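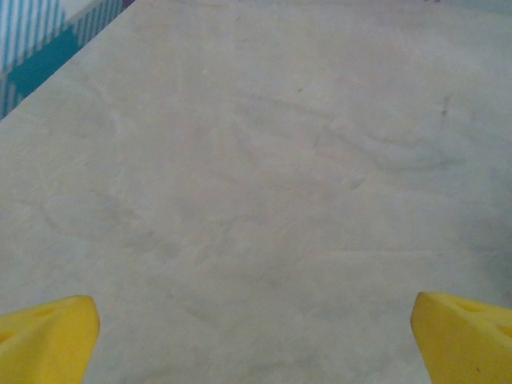
Posted by Eleri Meredith, Membership and Front Desk, February 2023

Front Desk and Membership Assistant, Lougher Community Theater

Lougher Community Theater is hiring a part-time assistant for the front desk and the membership office. The job is a mix of talking to people and keeping records straight. Most shifts have some of each. You would report to Eleri Meredith, who runs the membership side, and work alongside the box office on show nights.

The theater seats 96 people in the main house and has a smaller rehearsal room upstairs that is rented out to classes during the day. We put on 7 productions a season, plus a holiday concert and a short run of one-act plays by local writers. We have just over 1,000 members. Many of them have been coming since the building on Tosska Street opened and expect the person at the desk to know how things work, so we spend a fair amount of time on training before anyone works a shift alone.

Hours and pay

The position is 24 hours a week, spread over four shifts. Two of these are daytime office shifts and two are evening shifts that end when the house is closed up after the show. Evening shifts usually finish by 10:45. In weeks with no performance the evening shifts move to the daytime. You will get your schedule a month ahead, and swaps are fine as long as both people agree and Eleri has it in writing.

Pay is $18.50 an hour to start, reviewed after the first six months. You get paid sick time and paid vacation, both worked out from the hours you are scheduled for. There is a short break on every shift and a longer meal break on any shift over five hours. Staff get two tickets to each production, and these can be given away but not sold. Street parking near the theater is free after 6 p.m. There is a bus stop at the corner, and the last bus toward Grondell leaves at 11:20.

What you would be doing

During the day you would answer the phone and the general email, take renewals, and enter new members in Jodus, the database we use for memberships and donations. You do not need to have used it before. You do need to be careful with it. A name typed two different ways gives us two members, two mailings and one annoyed person on the phone.

You would also handle the membership mail. Renewal notices go out every month, and the big mailing of the year is in November, when the spring season is announced and about half of our members renew at once. Everybody in the office helps with that one, and we ask that you not plan time off in the two weeks before it.

In the evening you would open the lobby an hour before curtain, check in members, sell any seats that are left, and answer questions about parking, restrooms and late seating. After intermission the desk is usually quiet and you would count out the cash drawer and finish the night sheet. The house manager locks up. You are never expected to close the building by yourself.

Most of our members carry a plain card with a number on it. Donors in the top giving group get VIP cards, which let them into the upstairs reception before the show, and replacing lost ones is part of the desk job. A replacement needs a photo ID and a signature in the card log. Please don't apply if you would find it hard to ask a longtime donor for ID. It comes up more than you would think, and the rule is the same for all of them.

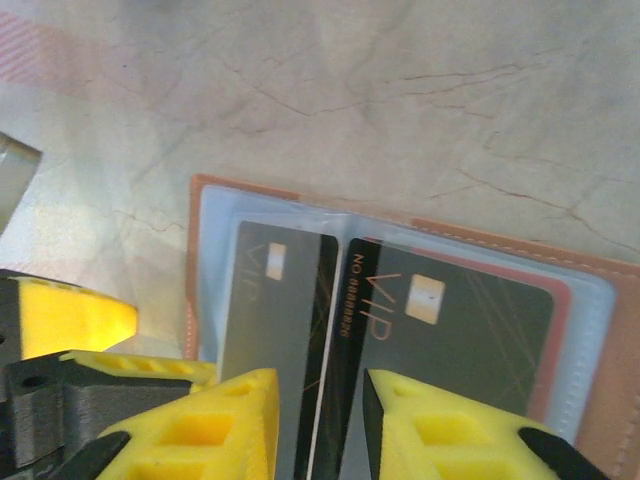
What we are looking for

We would like someone who has worked with the public before. It can be in a store, a restaurant, a library, a clinic, a school office or anywhere else where people walk up and want something. Theater experience is nice to have but it is not a requirement, and two of the three people now in the office had none when they started.

You should be comfortable typing and using a spreadsheet at a basic level. You should be able to write a short, clear email without help. You should be able to handle cash and give correct change. The lobby has a ramp and the office is on the ground floor, but the reception room and the rehearsal room can be reached only by stairs at present. If that is a problem for you, tell us and we will work out the shifts so that you don't have to go up.

Spanish is useful at the desk. If you speak it, please mention it in your application even if you don't write it well.

You must be at least 18, and you must be able to work evenings. We have had applicants who hoped the evening part would turn out to be flexible. It isn't.

Training

The first two weeks are paid training. In the first week you would sit with Eleri in the office and learn the database, the filing and the phone. In the second you would work the lobby with Gwilym Dafis, our house manager, on at least 3 performance nights. Gwilym also goes over the fire exits, the first aid kit and what to do when someone is taken ill in the audience.

Expect some dull work mixed in. Returned mail has to be checked against the database and the old address cleared out. Leftover programs have to be boxed. Cards and small items that come back to the office get sorted into trays and dealt with at the end of the week, and the person on the last daytime shift is the one who does it.
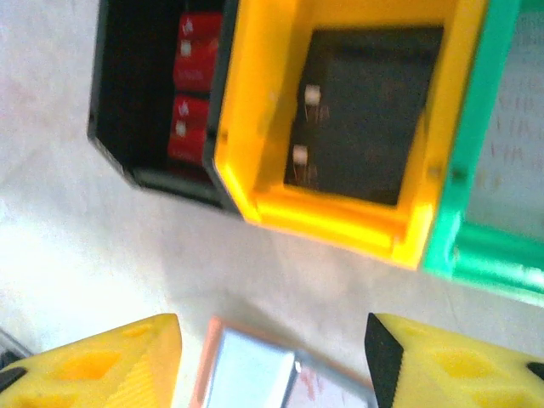

There is a written guide for all of this, and it gets updated whenever somebody finds a mistake in it. New staff tend to find the most mistakes, and we would be glad if you wrote yours down and passed them on.

After the training period you would have a short meeting with Eleri to go over how it went. If you or we feel the job is not a good match, that is the time to say so. You will be paid for all the hours you worked either way.

How to apply

Send a resume and a short letter to Eleri Meredith at the theater office. One page is enough for the letter. Tell us what kind of work you have done with the public and which evenings, if any, you can never work. Please do not send headshots or acting credits. Auditions are run separately and the desk staff have no say in casting.

You can also drop off a paper application at the box office window during opening hours. Put it in an envelope marked "Desk position." Applications stay open until the job is filled, and we start reading them as they come in.

We will invite a small number of people for an interview of 40 minutes or so, held in the office. Part of it is a practice task: you will be given a few membership forms, one of them filled in badly, and asked to enter them in a test copy of the database. There is no time limit on the task. We are more interested in what you ask about than in how fast you type.

We ask for two references, at least one of them from a person who has supervised you. We will not call them until after the interview, and we will let you know before we do. Everyone who is interviewed gets an answer by phone or email, including those we don't hire.

If you have applied to us before, you are welcome to try again. Write a fresh letter, as we do not keep old applications on file.

Questions about the hours or the duties can go to Eleri. For questions about the building, including access, ask for Gwilym at the box office.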